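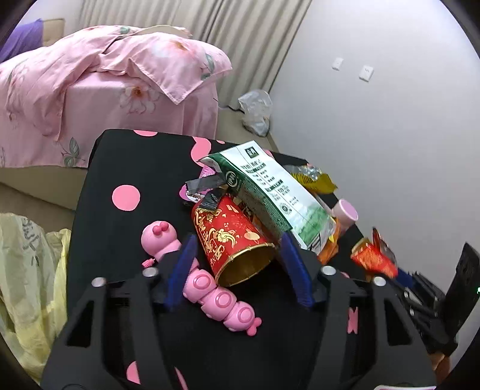
# Beltmont Youth Cup results

Match results and squad lists from the Beltmont Youth Cup, a yearly under-16 soccer tournament. The data was typed up from the printed match programs and the referees' score sheets.

## Contents

- `matches.csv`: 204 rows, one per match
- `squads.csv`: 482 rows, one per registered player per season
- `clubs.csv`: 78 rows, one per club

Players appear by shirt number and position only. Names and birth dates were dropped before the files were saved here.

## Columns in `matches.csv`

| Column | Meaning |
|---|---|
| `season` | Year the final was played |
| `round` | `group`, `quarter`, `semi` or `final` |
| `home`, `away` | Club codes from `clubs.csv` |
| `hg`, `ag` | Goals after normal time |
| `pens` | Shootout score, blank if none |
| `venue` | `Beltmont`, `Uvmont` or `Zimgate` |

The home side is whichever club was printed first in the program. Most matches were on neutral fields, so don't use it to measure home advantage.

## Known problems

- Squad lists are missing for most clubs in the early seasons.
- Kickoff times at Uvmont were often written in by hand later. They are left out.
- Two clubs merged and kept the older code. See the `notes` column in `clubs.csv`.
- Abandoned matches have blank scores. A blank is not a 0-0.
- Own goals count toward the score but are not marked.

## Updates

New results are added in December, after the Zimgate finals. Corrections are welcome as a pull request with a scan of the score sheet attached.

## License

CC BY 4.0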